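Clendgate craft room to stay open through July after all

Good news for anyone who's been glueing, stitching or painting their way through the wet evenings in Clendgate: the craft room above the old Tanabe shop is staying open right through July. I'd half packed up my lino tools already, so I'm very happy to be writing this!

The room was meant to shut at the end of June while the landlord had the stairs done. That's now been put back, and the stair work will start once the summer sessions are over. The notice went up on the door at teatime and by six my phone was buzzing with people asking if it was true (it is, I rang and checked).

There were 502 names on the petition in the end, which isn't bad for a place you can walk across in the time it takes to drink a cup of tea. I signed it in the chip shop. Somebody had left a copy next to the vinegar and it had got a bit splashed, but every name on it was counted.

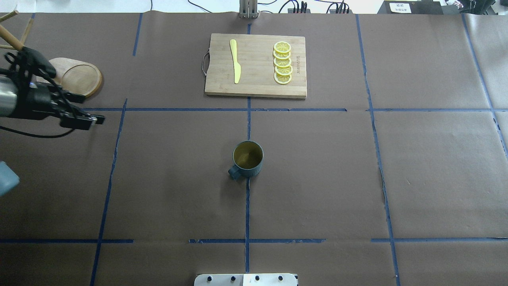 By your Clendgate and Tundton reporter

So what's on? Paper and print carries on as before, with the doors opening at 2 in the afternoon. Brown paper and masking tape go down on the tables for the messy sessions, and you're asked to leave them down for the next lot. The sewing group moves to the evening slot, starting at 6, and they're keen for more people to come along, beginners very much included. Bring your own scissors if you've got decent ones. The room's pairs have seen a lot of cardboard.

The price stays at £2 a session, tea included, and under-fives get in free with a grown-up. I did ask whether it might go up in the autumn and was told no decision has been made, so make of that what you will.

One thing that is changing is the bus. The Tundton service won't stop outside while the gas people have the road up, so if you're coming over from that side you'll need to get off by the library and walk back down the hill. It's not far, but I wouldn't fancy it with a sewing machine under my arm. There's a bit of parking behind the Juvavia café, and the café says it doesn't mind craft room people using it after the lunch rush has died down.

The kiln is still out of action, I'm afraid. A new part has been ordered and the pots waiting to be fired are on the back shelf with their owners' names on. If one of them is yours and you'd like it back as it is, ask at the desk.

You can book a place at the desk or by ringing the number on the door, and there's usually room if you just turn up for the afternoon session. The evenings fill up faster, so ring first for those.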